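Simulation and Tools > Cameras and controllers
Thread: Two controllers, one wrist camera, simulated apartment

stairstep_ik
Original poster
August

I am comparing two base-and-arm controllers in a simulated apartment before we commit to either on hardware. Controller A is the stock Trinau whole-body controller. Controller B is the Hirik one, which plans the base and the arm separately and hands over at a fixed distance. Both get the same wrist camera stream and the same start poses. I ran 162 episodes, half on each.

The failures I want to discuss are all in the navigation phase, before any grasp. The first view is from a run where the policy has very little to work with: tan panel on one side, blue-gray wall, maroon plank floor, cream surface on the right.

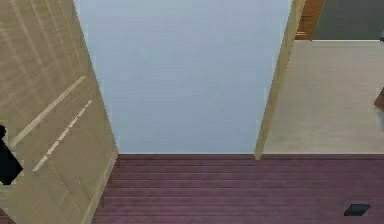 3 min read

Controller A lost its pose estimate in 19 episodes. Controller B lost it in seven. My first reading was that B is better. My second was that B stops the base more often, so the camera gets more still frames and the estimator has an easier job. I have not separated the two effects yet.

Settings common to both: same tracker, same image size, no depth, collision meshes on. Action rate is identical. Gripper stays closed until handover.

flatpack_torque
Reply 1

Your second reading is the right one. We saw the same thing with Hirik on the Flimcombe base. Cap A's base speed to match B's average and run it again. I would expect most of the gap to go away.

The other suspect is texture. Wood grain repeats, and a tracker will match one streak to its neighbor without complaint. Plank seams are worse.

quietservo
Reply 2

I disagree about capping speed. If you slow A down you are no longer testing A. The whole point of a whole-body controller is that it moves the base while the arm is working. Report time to handover next to the failure count and let people read both columns.

Also, what are you doing for antialiasing? Hard edges that crawl from frame to frame will produce corners that do not exist in the geometry.

stairstep_ik
Original poster
Reply 3

Antialiasing is off. I turned it off for throughput and forgot about it. Look along the white wall where it meets the brown window frame, and along the lower edge of the sill.
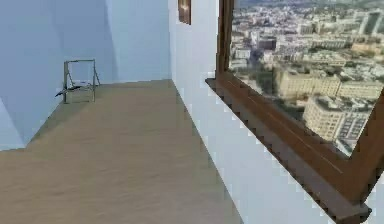 The tracker puts a large share of its features on that boundary, and they do not survive a small camera rotation. The city view is the other magnet. It is full of corners, and depending on how the backdrop is built they may carry no usable parallax over a short base move. I have masked the glass in a test config and will run seven start poses with it tonight.

flatpack_torque
Reply 4

Masking the glass is fine in sim. On hardware you will not have that mask, so log it as a separate condition. Do not fold it into the baseline.

quietservo
Reply 5

Agreed on that one. Change antialiasing first, alone, then the mask. If both go in together you will be back here asking which one helped.

I would also drop fixed distance handover from B for one batch. Sachdeva has a config that hands over on estimator covariance. It is slower to start the arm, but it does not reach on a bad pose.

gimbal_lock_again
Reply 6

Has anyone checked the camera mount? If the wrist is tucked low during base motion you get floor and not much else. Raising the stow pose fixed more for us than either controller did.

stairstep_ik
Original poster
Reply 7

Stow pose is the default for both, so it does not explain the difference, but it could explain why both numbers are bad. I will add a raised stow as the last condition. Order will be antialiasing, mask, covariance handover, stow. Speed stays uncapped, and I will post time to handover for every run.

flatpack_torque
Reply 8

I still want to see one capped batch.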